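Grostwood issues safety notice on wrist orientation fault in Rai gripper software

CLILNESS, April 2018 – Grostwood has issued a safety notice for the Rai two-finger gripper package after a fault was found in the software module that reports wrist orientation to the motion planner. The fault affects all releases before 34. Operators are asked to stop unattended running on affected releases until the update is installed.

The fault was identified in simulation at the company's Clilness test office. During a set of 400 approach runs, the planner accepted a wrist pose that did not match the pose held by the arm model. The reported orientation lagged the true orientation by up to 20 degrees when the wrist passed close to full extension with the fingers open. The arm then continued toward the target on a wrong heading and did not raise an alarm.

No injury or equipment damage has been reported to Grostwood in connection with the fault. The notice is classed as a safety matter and not as routine maintenance, as an arm moving on a wrong heading can leave its planned work area before the position check responds.

The position check compares the planned and measured tool point every 100 milliseconds. It was designed to catch errors in location only. In the fault condition the tool point can stay within limits while the wrist is turned the wrong way, so the check passes. The force limit on the fingers is separate and continues to work on all releases. It does not detect a wrong heading in free space, where the fingers touch nothing.

Review of the runs was done with rendered views from behind the gripper, compared against the orientation log for the same run. Fixed features of the simulated room, such as seams and brick courses, served as a visual reference for tilt.
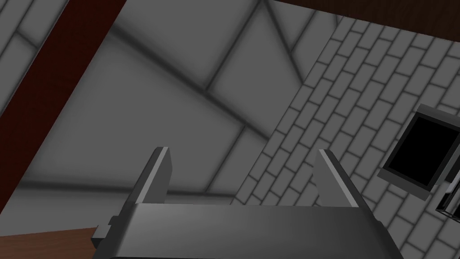
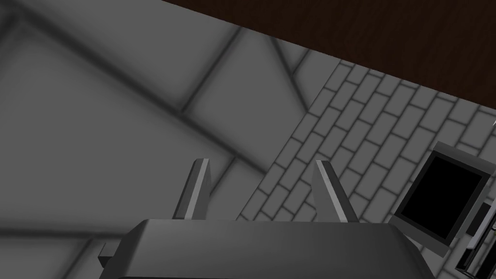 Simulated views from behind the open gripper, with no object held. Renderings: Grostwood.

The cause was traced to a filter added to the orientation signal to reduce noise. The filter averages successive readings. Close to full extension the wrist readings change sign, and the average of the two signs gives a value between them that does not correspond to any pose of the arm. The filter was tested with the fingers closed on a part, a case in which the planner limits wrist speed and the error stays small. It was not tested at full speed with the fingers open. That was a gap in the test plan.

"The averaging step should not have passed review in that form," said Rami Ghanem, head of motion safety at Grostwood. "We have removed it, and we have added open-finger runs at full wrist speed to the release test. The position check now covers heading as well as location."

Release 34 is available to all registered Rai users. It replaces the filter, extends the position check and adds a stop condition when planned and measured headings disagree. Cells must be restarted after installation – a reload of the program alone does not clear the old filter values.

Users who cannot update at once should reduce wrist speed to the setup limit, keep the guard door interlock active and have an operator present during motion. Cells supplied through the integrator Plodunwood use a modified planner and need a separate file, which Plodunwood will send to its customers directly. The standard release should not be installed on those cells.

Grostwood will publish a full fault report in July, including the test conditions and the revised test plan.

Users who have seen unexpected wrist motion are asked to save the orientation log before restarting the cell and to send it to the Rai support desk with the cell serial number and the release in use.

Press contact: Grostwood, Motion Safety, Clilness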